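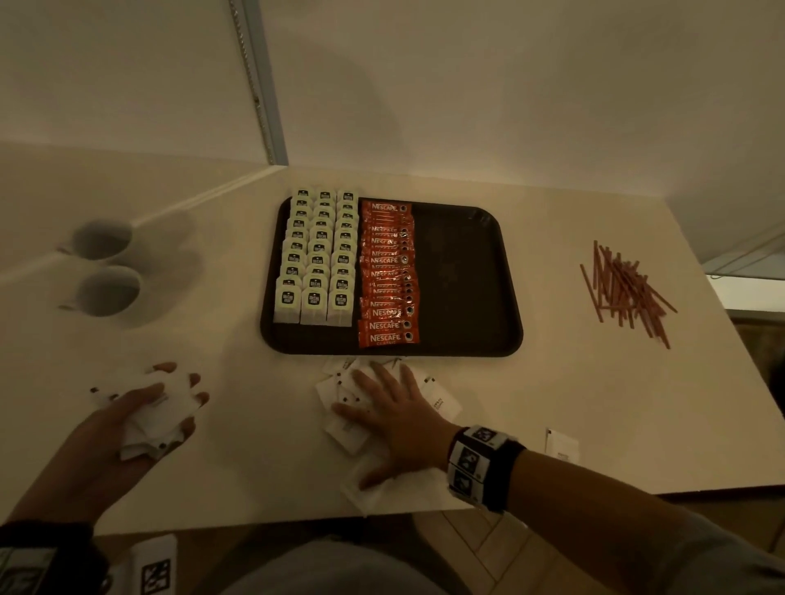

Notebook entry, Fri 17 June
Tray restocking task: segment boundaries and hand pose during bimanual gathering
Wivstead laboratory, manipulation group

Purpose

The group is assessing whether egocentric recordings of a person restocking a beverage tray can be divided into usable segments without manual labeling. The task was chosen for its mix of rigid and deformable items. Coffee sticks keep their shape when handled. Tea bags in paper envelopes slide over one another, fan out and catch on their tags, and the position of one bag says little about the position of the next.

This entry covers the segmentation method, the result obtained on the Rakena set, and the items still open before the set is passed to the Plovstead group for policy training.

Task definition

The operator fills a rectangular tray from stock placed on the counter. Tea bags go in overlapping columns with each label showing above the next. Coffee sticks go in a single column, laid flat, beside the tea. Stirring sticks are placed last. The operator may work the items in any order within a column and may gather several at once. No instruction is given on which hand to use.

The last point was debated at the planning stage. An earlier protocol required one item per grasp, and the recordings that resulted were easy to segment and of little use, as the motion did not resemble the way people handle small paper goods. The present protocol allows the two hands to do different things at the same time. In the still at the head of this entry the left hand holds a crumpled bundle of tea bag papers while the right hand is pressed over the flat envelopes in front of the tray. Under the earlier protocol this state could not have been labeled at all.

Recording

Bands with fiducial markers are worn at the wrists. A printed marker card is placed at the near side of the workspace and serves as the fixed reference. Wrist pose is expressed relative to the card wherever the card is detected, and relative to the last good detection otherwise. Finger pose is estimated from the image alone.

The Rakena set contains 1174 clips. Clips in which neither wrist band was detected for more than 500 ms were set aside and are listed in the annex to the set. They have not been deleted.

Segmentation method

1. Wrist speed is computed for each hand separately and smoothed.
2. Candidate boundaries are placed at local minima of speed.
3. A candidate is kept only if the hand state on either side of it differs. Five states are in use: empty, reaching, holding, pressing, releasing.
4. Boundaries for the left and right hands are kept as two separate tracks. They are not merged.
5. Segments shorter than 15 video frames are joined to the segment that follows.

Step 4 is the change from the previous version. The merged track had forced a boundary on both hands whenever either one changed state, and a long steady hold by one hand was cut into many short pieces by the activity of the other. Step 5 was retained without change.

The state classifier is the Feltex baseline, retrained with pressing as its own class. Pressing was formerly counted under holding. The two look alike in wrist motion, both being nearly still, but differ in what follows. A hold usually ends in a transport. A press usually ends in a drag toward the body or a lift with nothing in the hand.

Result

Separate tracks gave longer and more consistent holding segments. On the check subset, boundaries from the new method agreed with hand-drawn boundaries more often than those from the merged method, for both hands. The gain was larger for the left hand. In this set the left hand more often carries stock while the right arranges it, and the carrying hand was the one most affected by false cuts.

The separation of pressing from holding was only partly successful. The classifier is reliable when the palm is flat and the fingers are spread. It is poor when the fingers begin to curl during a drag. Several segments that a human reader would call one continuous sweep are returned as press, hold, press. Joining short segments under step 5 hides some of these cases and should not be taken as a correction.

Coffee stick placement was segmented cleanly throughout. These motions are short, repeated and similar to one another, and they should not be reported together with the tea bag motions, as they raise the overall score without bearing on the question. Results will be given by item type in the internal report.

Sources of error noted

Wrist bands differ in visibility. The left band is lost more often when the hand is palm up near the lower corner of the view, and the pose then drifts until the next detection. Drift of this kind produces a false minimum in speed on recovery. A check for detection loss ahead of step 2 is being written.

Dim lighting reduces contrast between white envelopes and a pale counter. This does not affect the wrist track. It does affect the object mask, which at times treats overlapping envelopes as one object. The mask is not used in segmentation at present but will be needed for the grasp count.

Loose tags are sometimes detected as separate items. The detector should be given tags and envelopes under one label until a reason is found to divide them.

Training run

A first policy was trained on the two-track segments for 3000 steps to confirm that the data loader reads both tracks and keeps them aligned in time. The loader performed as required. The run was too short for any statement on policy quality, and its loss curve should not be quoted outside the group.

Open items

Detection loss check to be added and the full set processed again.
Hand-drawn boundaries to be extended to clips with long drags. The check subset has too few of them.
Decision needed on whether a drag should become a sixth state. The Plovstead group has asked that the list of states be fixed before transfer, so this must be settled first.
Annex of excluded clips to be reviewed for cases where one hand could still be used on its own track.
Stirring stick clips remain unlabeled. They are held with the set under their original names.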